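首页 > 本地新闻 > 社区生活

搜索本站 请输入关键词 搜索

德罗斯科姆旧被换新活动开始登记

2022年4月28日

德罗斯科姆街坊互助站开始接受旧被褥登记。居民可以把家中不再使用的被子、被套和床单交到站内,经检查和清洗后,转给附近刚搬入新居的家庭使用。

活动由互助站与弗林尼斯洗衣店合办。互助站负责登记和分发,洗衣店负责清洗、烘干和打包。站内工作人员阿亚娜·德米西介绍,今年2月先做过一次试办,收到的多是双人被和成套的被套,单人被较少,而申请领取的家庭里,要单人被的反而多一些。这次登记表上加了尺寸一栏,请捐赠人量好长宽再填写。

每户最多可交6件,枕头和床垫不收。被面可以有褪色和轻微起球,但不能有破洞,拉链和系带须完好。羽绒被请注明填充物,电热毯请勿夹在被褥中一并送来。送来前不必自行清洗,但请把被套和被芯分开,口袋、夹层和褶皱处检查一遍。试办期间,洗衣店曾在被套里找到过袜子、遥控器和一副老花镜,眼镜已还给原主。

洗衣店店主哈利勒·哈达德说,花色鲜艳的被套单独成批,用冷水洗,深色和浅色不混放。同一条被子上既有白底又有深色花纹的,店里会先在角上试一下是否掉色,再决定水温。他建议居民在家也照此办理,晾晒时把印花一面朝里。

登记的居民德斯塔·德雷塞交了两床被子,都是前几年给孩子添置的,孩子去外地工作后一直收在柜顶。她说,大花的被子近年买的人少了,老人倒是喜欢,铺开来屋里显得亮堂。

领取方面,申请家庭可到站内挑选花色,也可以由工作人员按尺寸搭配。每户可领2床,不收押金。领取时会附一张小卡片,写明面料、尺寸和洗涤方法。行动不便的住户可请邻居代领,代领人带上住户签名的便条即可。

活动经费来自莱玛街区基金,共2,000元,用于洗涤用品和包装袋。首批计划送出20床,剩余的留在站内,供临时有需要的住户申请。

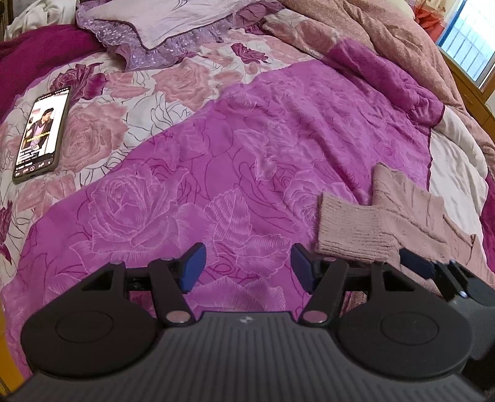

铺在床上的印花被子,白底与紫红底两部分都印有玫瑰图案。

交件时间为每日上午,地点在互助站一楼东侧房间,从德雷尔顿路一侧的门进入。被褥请用干净的布袋或大号塑料袋装好,袋外贴上姓名和电话。不能亲自送来的,可致电站内预约上门收取,收取范围限本街区。分发日期另行通知,结果将张贴在互助站门口的布告栏上。

(记者 努里娅·塞尤姆)

联系我们 | 投稿须知 | 版权所有,未经许可不得转载 | 返回顶部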